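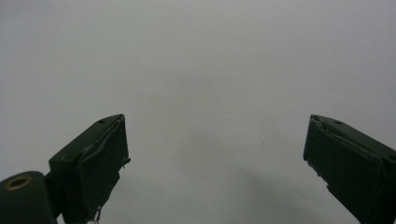 Green fingers or gray fingers

I spent most of Sunday on the hand-held gripper, swapping finger sets and trying to decide which one to keep. I have two sets now. The dark green ones are the Kandthorpe pair I've been using since last fall. The gray ones came from Grorko in March, and I hadn't given them a fair try until now.

The green pair has had a lot of use. The covering on the inner faces is frayed along the edges, and near the tip of the right finger it has started to lift. There are scuffs along the edges too. I left all of it alone for the test. I wanted to know how they do in the state I'd really use them in.

The test was simple. I picked up the same four things over and over: a steel spoon, a tennis ball, a folded dish towel and a AA battery standing on end. 24 tries per item with each set, same table, same lamp. A try counted if I could lift the thing, carry it across the table and put it down where I meant to.

The ball and the towel told me nothing. Both sets got every one. The spoon was better with the gray pair, which has thinner tips and gets under the handle without scraping. The green tips are blocky and I had to come in at an angle.

The battery went the other way. The gray fingers knocked it over a lot, mostly as they closed, and I put that down to the softer pads. The green ones only missed twice. Hefin Bowen had the same trouble with his gray set and ended up gluing on thin rubber from a bike tube. I may try that.

Changing sets takes longer than I'd like. There's a small hole near the end of each green finger and I keep wanting to use it for something, maybe a guard for the tip, but I haven't drawn anything up yet. The gray ones have no holes there.

I also tried the two camera settings while I was at it. With the wide one both fingertips stay in view when the gripper is wide open, and the tips land a little below the middle of the picture. The narrow one gives more detail on the object but I lose the fingers. I'm staying on wide.

Emília Zeman asked if I'd looked at the Heffernan arm instead of doing all this by hand. I have. It's 1599 before shipping and I don't have a bench that would hold it. For now the hand-held does what I need, and I have a goal of 200 clean recordings before I spend anything else.

New pads for the green set are next. I'll redo the spoon and the battery once they're on and put the numbers up.

Recent posts
Rewiring the Briltside controller
Which tape holds up on gripper pads
Notes on lamp placement
A cheaper battery pack, part 2

Contact | Copyright, all rights reserved | Back to top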